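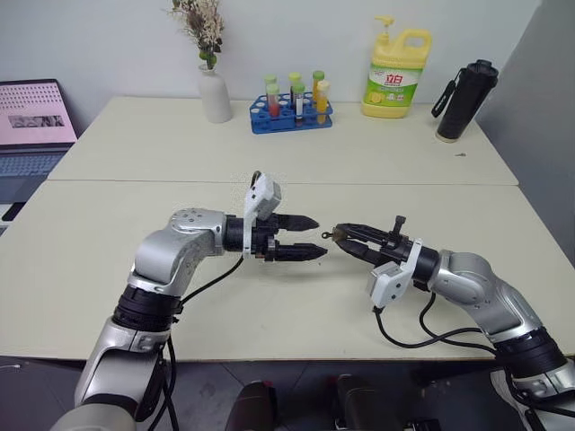

The sorting room for lost property in Kivamgate opened again on 9th October after being closed since May. It moved from the old ticket hall to the ground floor of the Toom building, where people can now come and ask for things they lost on the buses and in the market. The room got new furniture for this work. The cream-colored table is made of two boards, with a thin dark seam between them, and it stands in front of a plain pale wall. Small items are looked at there before they get a number, for example a small dark brown piece with a metal ring on it. Such small things are the most difficult to give back, says Birutė Grigaitė, who leads the office. "A person comes for an umbrella and knows the color. For a ring with a small thing on it, they say only that it is brown."

The old room received around 2000 items in its last full year. Keys and everything that hangs on keys made the biggest group, and gloves came after them. When the move began, 54 boxes were waiting to be checked, and 2 of them are still closed. The office hopes to finish them before winter.

The move cost 2128 euros, mostly for shelves and for painting. The local furniture shop Fotley made the price for the shelves lower, and the drivers of the Kurkosex bus line helped to carry the boxes on their free day.

There is also a change in the rules. Items are now kept for six months – before it was four. Clothes that are not collected go to the charity shop next door. Keys are never given to other people, and after six months they go to metal recycling.

Visitors should bring some identification and, if possible, a photo of the lost item. It is also possible to leave a written description at the desk. The room is open on weekdays in the afternoon. The entrance is from the yard side, and the bell is to the left of the door.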